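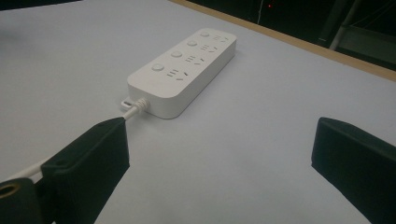 The power strip table, seen from the gripper. Four outlets, four buttons.

Open Day at the Huluvar Robotics Workshop: Frequently Asked Questions

When is it?
The next open day is in January 2021. Start times are on the booking page. The one after that has not been scheduled.

Where do I go?
Use the Stalletti entrance, on the parking lot side. The front door on the street stays locked during open days.

Do I need a ticket?
Yes. Tickets are free, but we stop at 200 for the day. In November we let in 207 people and the hallway got too crowded, so this time the limit is firm.

What will I see?
There are two demonstrations. Tirosar is the small-object table, where the jobs involve household items such as a power strip and its cord. Ngui is the sorting demonstration in the back room. Most people see both, in either order.

Why a power strip?
It makes a good test. The buttons are small, the outlets sit right beside them, and the cord bends a different way each time it is put down. White plastic on a pale tabletop is also harder for a camera to pick out than you might think.

Is the strip plugged in during the demonstration?
No. The Tirosar jobs are all done with the power off.

Does it always work?
No. Some tries fail, and the staff will start the job over. Please don't reach in to help – the arm may still be moving.

Can I try the gripper myself?
Yes, at the end of each Tirosar session, if there is time. You sign up at the table. Children under 12 need an adult with them.

How long does a visit take?
Each demonstration runs 25 minutes. Allow extra time if you want to ask questions afterward.

Can I take pictures?
Yes, without flash. Flash interferes with the cameras on the tools.

Is the building accessible?
Both rooms are on the ground floor. There are 2 chairs reserved at each demonstration for anyone who can't stand – ask at the door.

What if I can't come after all?
Cancel through the link in your confirmation email so the ticket goes to someone on the waiting list.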